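Moving the heating oil bill to a spreadsheet

Print | E-mail

December 22, 2020

We filled the tank again this week. The driver from Istell came just after breakfast, put in 600 litres and left the ticket under the mat. That makes 895 for the autumn and early winter, counting the small top-up we had when the price dipped.

I used to keep the tickets in a biscuit tin. Last winter I could not find one of them when Istell and I disagreed over a delivery, so this year I have put everything into a spreadsheet. It has the date, the litres, the price and the reading on the tank gauge before and after. It takes a minute to fill in and I have already caught one mistake, which was mine.

The gauge is a Skeler, the sort that plugs into a socket in the hall and shows bars. It is fine for telling you not to panic. For anything closer than that I go out with the dipstick.

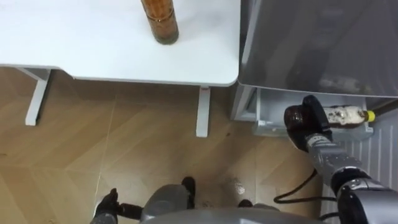

What we changed

The thermostat has come down by 2 degrees, to 17 in the day. I wear a jumper and have stopped noticing. The bedroom radiators are off until the evening, and the back room is shut up unless someone is staying.

I also had the boiler serviced by Fawzy, the firm in the next village. They replaced the nozzle and told me the old one should have gone a year ago. The visit took 20 minutes longer than booked and they did not charge for it.

Next job is the loft hatch, which lets in a draught you can feel on the landing. I have a roll of foam strip left over from the windows and will use that first.

Filed under: House and Garden, Bills

Print | E-mail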